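seonmi_j
Finally read the Skurano write-up on learning CPU swaps from demos. 653 demos, and the wrist view carries nearly all of it! Drop the fixed view and they barely lose anything.

alvarado_fan
Not sold. They only scored it on one case model.

seonmi_j
Fair, but 354 of those demos start from a bad grasp on purpose. I love that part.

izzati.y
We're trying the same recipe on a Dell tower. Wrist view and fixed view:
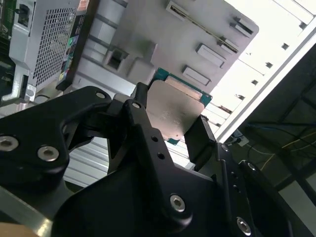
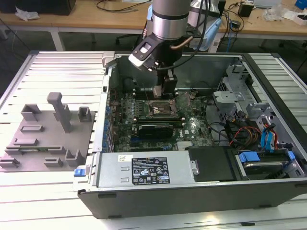
My bet is the fixed view matters more than they claim, mostly for the long reach into the case. Will post numbers in December.

alvarado_fan
Please run a second case too!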